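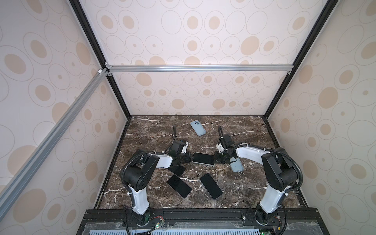 A two-armed cell of the type supplied by Clindo, with smartphones on the work surface.

Clindo has opened its handset sorting service to outside customers, following a period in which it was available only to the company's own returns centre in Lutville. The service is sold as a complete cell, with two arms, an enclosure, installation and a support contract. Teun Cuypers, who is responsible for customer projects at the firm, agreed to answer questions on what buyers receive and where the limits of the system lie.

Mr Cuypers began with the matter of why the company uses two arms. Single-arm cells are cheaper and take up less floor, and several of Clindo's competitors offer them.

"A phone is flat, smooth and easy to drop," he said. "With one gripper you can pick it up and put it down. If you want to present it level, pass it across or turn it over, a second gripper makes the work much simpler. We tried for a long time to do it with one arm and a stand, and we were not satisfied."

The cell is intended for returned and traded-in telephones which arrive mixed, without boxes and in no particular position. Handsets may lie face up or face down, and one may rest against another. According to Mr Cuypers, customers are not asked to arrange them beforehand.

"Our first customer, De Smet, tipped them out of a crate," he said. "We had asked for a tray with compartments. The staff used it for one morning and then stopped, and I understand why. It was our task to deal with the heap."

The trial at De Smet covered 2615 handsets. Of these, 189 were set aside by the cell for a member of staff to handle, most of them telephones in thick or sticky cases. Mr Cuypers described that share as acceptable for a first installation but higher than the company would wish. Work on the gripper pads has continued, and a revised set is included in the current offer.

Asked about the printed panels and the veined floor, he replied that both are supplied as removable parts and that customers may choose from several patterns. Plain surfaces are also available. "Some customers prefer them plain. A dark phone on a dark floor is a hard case, and we want the buyer to see that case during acceptance," he said.

The service does not grade the condition of a screen, remove data or open a handset. Mr Cuypers was firm on this point and noted that enquiries often assume otherwise. A separate agreement with Drostwood, which carries out testing and data removal, is offered to customers who require those steps.

Installation requires 40 hours on site, including training for two operators. The support contract provides for remote assistance during working hours and one visit each year, in January unless the customer requests another month. Replacement gripper pads are charged separately — a condition that two early customers have asked the company to reconsider.

"That discussion is open," Mr Cuypers said. "Pads wear out, and how quickly depends on what people send us. I would like to include them, but I need another year of records before I can put a price on it."

Orders placed now will be filled from the Lutville workshop. Enquiries should quote service reference 606.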